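From: Nazar Zhuravel
To: enclosure-and-shielding list
Date: Sep 4, 2022
Subject: Re: [shielding] Conductive gaskets and the lid that bows

On the list, Hanna Romaniuk wrote:

> We have a die-cast housing, two compartments, with a dispensed silver-
> copper silicone bead around the perimeter and down the middle wall.
> The perimeter is fine. The middle wall leaks like a colander above the
> frequency we care about, and of course that is the wall between the
> transmitter and the part that is supposed to be listening quietly.
> The bead measures in tolerance everywhere. Our supplier (Horobets)
> says the bead is good. Our mechanical people say the lid is good. The
> lab says the box is bad. I would like somebody to be wrong so that I
> can go home. Is there a softer compound we should be asking for?
>
> Hanna

Hanna,

I have been in the meeting you describe, with different people sitting in all the same chairs. Before you pay for a softer compound, take the lid off and look at how far apart your screws are, then look at how thick the lid is, and then think unkind thoughts about whoever took weight out of it last April.

A gasket pushes back. People who design lids know this the way people know they should floss. You have a bead going down the center of the box, and I would bet lunch that there isn't a single screw on that center wall, there being a connector or a filter in the way. So the perimeter screws pull the edges down, the bead in the middle holds the lid up, and you end up with a very shallow dome. The bead is in tolerance. The lid is in tolerance. They just aren't touching each other very hard.

We had this on the Stestard units when I was at the Usumcombe plant. Same layout, same argument, same supplier reply, which I think they keep in a drawer. We tried a softer compound. It helped for a while, and then the units came back from thermal cycling and it had taken a set, and we were back where we started with a more expensive bead. Roksolana Zakharchenko, who ran the test lab there and had very little patience for gaskets or for me, finally put pressure film under the lid and torqued it down to the drawing. The perimeter came out a nice deep pink. The middle wall came out the color of the film. She pinned it over my desk and it stayed there until I left.

Pressure film is cheap. Get the low range. If you buy the medium you will see nothing anywhere and learn the wrong lesson.

What fixed it for us, in the order we tried things:

First, one screw in the middle wall. The layout person said it was impossible for three weeks and then did it in an afternoon. If you can get one, take it and stop reading here.

Second, a rib on the inside of the lid, parallel to the wall and a little to each side of it. This is free in a casting if you catch the tool at the right moment, and you never will. On a machined lid it's just money.

Third, a taller bead on the middle wall than on the perimeter. Horobets can do this on the same program; it is a change of speed and dispense rate, and they'll act as if you had asked them to move the building. Be careful, though. A taller bead pushes harder, so on a thin lid you can make the dome worse. We made the dome worse.

One more thing to rule out is the surface under the lid. If yours is chromated, ask whether the coating thickness changed. Ours was being touched up by hand after masking, and the touch-up was going exactly where the bead landed. Orest Kuzmenko found that with a milliohm meter and a bad mood. Readings along the perimeter were all about the same, and then along the middle wall they wandered off wherever they liked. Check before and after assembly, with the same probe pressure, or you'll be measuring your own thumb.

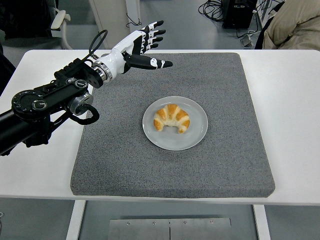
Hand and wrist over the foam pad.

On the question you asked, about compounds: yes, there are softer ones, and Horobets will quote you one if you say the word "foamed." I would ask for the compression set data at your upper temperature, and for the test to be run for 500 hours. They'll offer you 200. The curve looks lovely at 200. Nadiia Fedoruk at Zoddale has done more of this than I have and may still be on the list, in which case she should correct me, as she usually enjoys doing.

Also ask what the number on the data sheet was measured on. Ours quoted shielding from a flat plate fixture with bolts so close together you could barely get a driver between them. It was a wonderful number. You could have built a submarine hatch out of that fixture. It told me nothing at all about a thin lid with a long unsupported span, and I had put it in my slides anyway.

If none of this is possible and the box has already shipped to someone important, there is absorber sheet. Stick it on the inside of the lid above the noisy side. It doesn't fix the leak, it just makes the cavity less enthusiastic, but we got through a qualification that way and I've slept fine. Check that the adhesive is rated for your temperature. I once opened a returned unit and found the sheet lying on the board like a cat.

I still have the old Stestard lid drawing with the rib, rev 47 (yes, really), and can send it off-list if you tell me your mail server isn't going to eat it. The attachment limit here got the last one.

Let me know what the film shows. If the middle wall comes up pink, I'll take back the part about lunch.

Nazar

--
You are receiving this message because you subscribed to the enclosure-and-shielding list. To leave, send a blank message with "unsubscribe" in the subject line.

This archive uses cookies to remember your reading preferences. By continuing to browse you accept their use. Accept | Manage settings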